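Handout 2: Planning and paying for a demonstration-collection setup

Notes to go with the second session of the equipment planning unit. I've typed these up more or less as I said them, so forgive the rambling, and bring your own draft budget next time because we'll be pulling it apart together.

Where we'd got to

Last session we looked at the case for the Prikasdale site, where the job is teaching robot arms to handle small parcels by recording people doing it first. We agreed on handheld grippers for the recording, so the arms themselves can wait for a later bid. That leaves us with a much smaller shopping list, and I was rather pleased with us, until I sat down and started adding things up properly!

What goes on the list

Everybody writes down the grippers. Fine. Then look at what each gripper needs before anyone can do a day's work with it:

- the gripper body, with its handle and trigger
- a camera and the mount that holds it
- tracking markers, plus a spare printed set
- cables and chargers
- storage cards or a drive, and somewhere to copy the recordings to
- spare fingers, which wear faster than anything else

If people are working two-handed you need all of that twice per person. In the first version of the Stotel worksheet I had one line saying "grippers" and one price next to it, and I'd forgotten the second hand completely. The total looked lovely. It was also useless.

Then there's the head camera, if you want a view from above the hands as well. It isn't a big purchase, but it brings a mount, another cable and another battery to keep charged, so give it a line of its own. And try the cap or headband on the people who'll be wearing it before you order a boxful - comfort matters a lot by mid-afternoon.

Quotes

You have two quotes in your pack, one from Plarngate and one from Głowacki. Please don't jump straight to the bottom line. Plarngate give you a kit price with the mounts included and charge separately for the spare fingers. Głowacki list every part, which makes them look dearer at first glance, but delivery is in there and so is a day of setting up. Put both into the same table, row by row, and write "not quoted" wherever there's a gap. Then ring up and ask. I've saved myself 900 pounds with one phone call before now, simply by asking whether the mounts came with the cameras (they did, and I'd been about to buy them again).

Check how long each quote stands, too. If yours runs out in December and your budget round closes after that, you're planning with a number you can't have.

Lead times

Głowacki quote 18 weeks for a full order and Plarngate quote 19, so there's hardly anything in it. What does make a difference is whether they'll send part of the order early. Two grippers in the first month would let you train people, sort out the desk layout and find the faults in your own plan while the rest is on its way. I'd pay a little extra for that, myself.

The room

I always get moans about this bit, but the room belongs in the budget. You want a table at a sensible height, a chair that moves out of the way, enough sockets, decent even light and some way of keeping the temperature bearable. Walk round with a tape measure. Work out where each cable will run from the table to the wall, and price the cable covers while you're at it. An existing office will often do nicely, and then your room costs are mostly sockets and tidying up.

When you're working out how much space to allow, think about elbows. A person with a gripper in each hand takes up a good deal more table than the same person typing, and they lean.
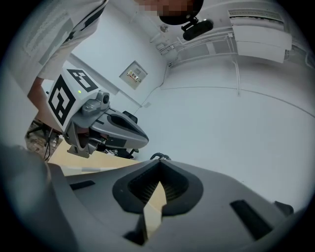

Fig. 1. Handheld gripper with marker cube and camera mount, second gripper in front; the operator wears a cap-mounted camera.

Go through the figure with your own equipment list beside you and tick off what you've already priced. Most people find at least one thing they've left out, usually a bracket or a mount.

Running costs

Nearly every draft I marked last year stopped on delivery day. Yours should carry on for at least twelve months after that. Put in replacement parts, storage, somebody's hours for checking recordings and a bit for recalibrating when things get knocked. If you don't know a figure, put your best guess in and mark it as a guess - I'd far sooner see that than a blank.

For next time

Fill in the comparison table for both suppliers and bring a one-page budget with purchase, room and running costs kept apart. Add a short note saying which items you'd cut first if you were told to lose a tenth of the total. Pencil is fine.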